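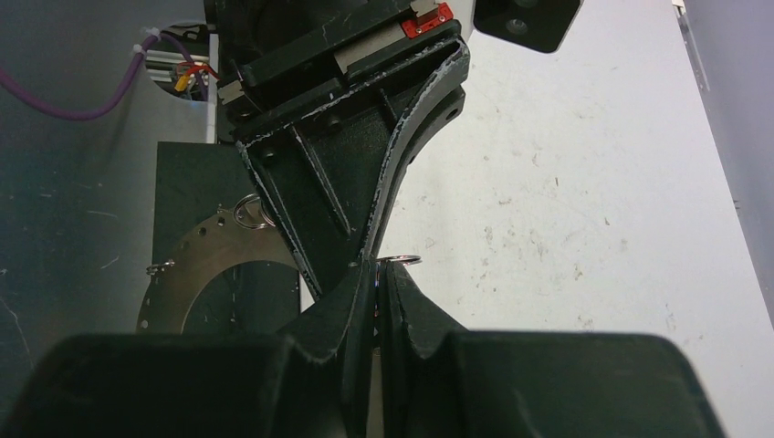 How do you get grey scuffs off a white worktop without dulling the finish?

Start with a damp microfiber cloth and a drop of dish soap, then go over whatever's left with a paste of baking soda and water, using your fingertips and hardly any pressure. Rinse twice. Skip the scouring pads completely, they leave a haze that grabs dirt faster than before.

Surus: notes on keeping white work surfaces clean

Hi! I'm the person behind Surus, a plain text log of marks on white worktops and what I tried on them. It started as a page taped inside a cupboard door at the Kondetti workshop, and then the page got full (and a bit sticky), so I typed it up and kept going.

What's in it

There are 1,760 entries from 6 worktops. The first 1,000 are the original release and I've left them alone apart from typos. Everything after that uses the newer columns.

marks.csv has one line per mark: surface, color of the mark, my guess at the cause, what I used, and how it looked once dry.
surfaces.csv has one line per worktop, with the finish and how often it gets wiped down.
recipes.txt is my soap and paste mixes, in kitchen measures.

How I fill it in

I wipe the dust off first, always dry. If you go in with a wet cloth on a dusty top you get grey mud and then you're logging the mud! After that I look at it from the side with a lamp down low, because the little brown specks hide under overhead light. If I can't tell a stain from a scratch I write "unsure", and there are a lot of those.

Stuff to watch out for

The Prarach worktops are matte and the Malinowski ones are glossy, so please don't average the two together. Cause is a guess in nearly every line. I also changed cloths partway through the second batch and forgot to write down where, sorry.

Please don't use the recipes on natural stone. I haven't tested any of it there.

Changes

October 27, 2019: added the side-light column, fixed the swapped soap amounts in recipes.txt.
Next up, in November: the notes on tape residue, which are still on paper.

Use it however you like, and if you have a better trick for tape glue, open an issue and tell me.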